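Workshop notebook, Prinddale, second floor
July 12, 2023

Table log, continued from the last page, where I ran out of room complaining about the chairs.

The white oval table is now the official meeting table, lunch table, parcel table and place where cables go to think. I measured it this morning because Zodwa wants a second one. Long side 269 cm. She had it down as 240 in the order form, so the order form has been put back in the drawer. Wollby will do a matching top in white but want 29 days, and they only count days when somebody is in.

Surface: cleaned with the Fostodon spray, diluted as on the label. Takes off coffee rings. Does nothing for the pen mark near the end by the window, which has been there since December and has outlived two whiteboards. Tried isopropyl on a corner of the mark. It went from black to a sort of thoughtful gray. Stopped there before I owned a gray table.

Oval vs. rectangle, for whoever reads this when the second one is up for discussion:
- No corners, so no hip bruises. I had three last year off the old bench.
- Nothing lines up with anything. A tray set "along the edge" is along the edge at one point only.
- Things drift to the middle, and stay there. Cups especially.
- You can't push two of them together. I've told Zodwa this. She says we could leave a gap and call it circulation.

Cable situation. Went through the Nzioka box before lunch and pulled everything without a label. Twenty minutes for the whole box, most of it spent on one knot. Rule from now on: coil loosely, over-under, connector end left out where you can find it. Tight coils around the hand are how we got the knot. I'm aware that I am the one who did the tight coils.

Drinks. We agreed in spring that open cups stay off the working end. We did not agree which end is the working end, an oval being what it is. Proposal: bottles with caps anywhere, paper cups at least an arm's length from any cable. Zodwa's counterproposal is a shelf. The shelf would cost 800 including fitting, and I would then be writing in here about a shelf.

State of the table after the clean:

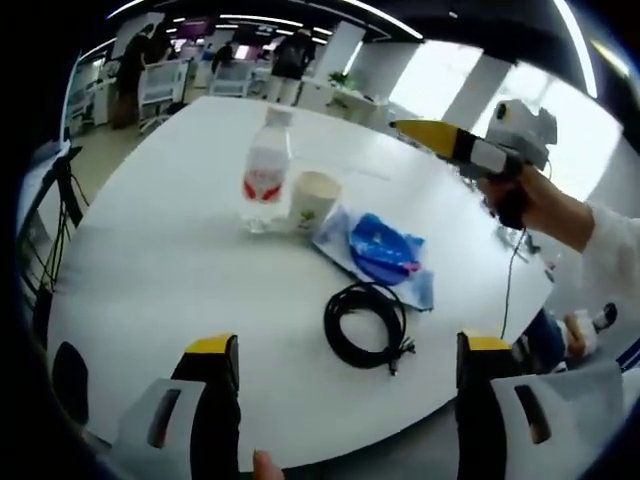
Oval table, p.m. Bottle (capped), paper cup with the leaf, black cable coiled loose as per the rule. Cup not at arm's length.

So the coil is good. I'd pass that coil. The cup has a green leaf on it, which I suppose is meant to make me feel better about where it's standing.

Bagged parts: anything in a clear bag needs a slip of paper in it saying what it is. Blue plastic in a bag is a category, and we have had enough categories. Also please don't set bags down on top of flat dark things, as I will go looking for the flat dark thing.

To do:
Reorder form, with 269 on it this time.
Ask Wollby if the top comes with the edge already rounded.
Slips of paper for the bags, and a pen that isn't the one that did the table.
Label the rest of the Nzioka box. Z. has the label maker and says it needs tape.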